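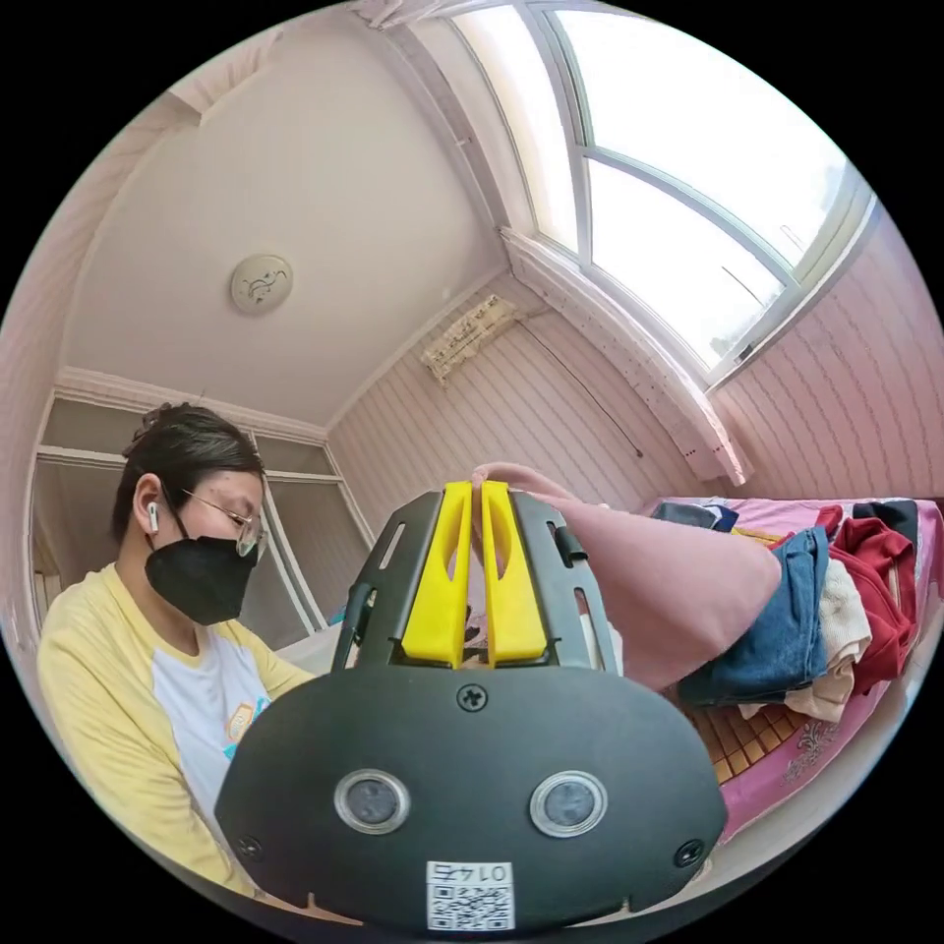 Figure 2. Folding laundry in a bedroom with the hand-held gripper, yellow fingers at the pink cloth; jeans and other garments lie on the bed.

Print this page | E-mail this page

4.2 Soft goods in the home

The question of this section is simple: can a machine fold the washing in an ordinary bedroom today? Our short answer is "not yet", but the distance to "yes" is not equal for all garments.

The Gerelley set holds 2,834 folding episodes, recorded in April by people who used the gripper in their own way of working. We did not ask them to tidy the room or to change the light. A bed like the one in Figure 2 is a difficult work surface. It gives way under pressure, and a woven mat over part of a bedspread presents two textures to a policy which was trained mainly on plain tables. A bright window adds a further problem, as the exposure changes when the wrist turns.

Trnka and Kollár trained one policy for each type of garment and tested it on the Zulent arm, with 18 trials per type. Towels and pillow cases were folded well in most trials. Trousers were slower, but the heavy cloth keeps its shape after the first fold, and this helps the arm considerably. Thin tops were the weak point. The fingers often closed on two layers where one was wanted, and the policy did not notice the mistake until the garment was lifted — sometimes not even then.

We must also mention the second hand. In Figure 2 fingertips hold the upper edge of the cloth just above the tips of the gripper. Many episodes contain such help, and a single arm can not copy it. Hájek proposed to remove these episodes from the training set. We kept them, and marked them with a separate label, so that a later system with two arms can make use of them.

Taking one piece from a mixed heap remains the hardest step. Watkins reports the same difficulty with work clothes on the Marinescu shop floor, where overalls of one colour are sorted by size. For now we would trust the machine with towels only, and with a person in the room.

Last updated: May 2, 2023

Contact | Copyright Grendarden | Back to top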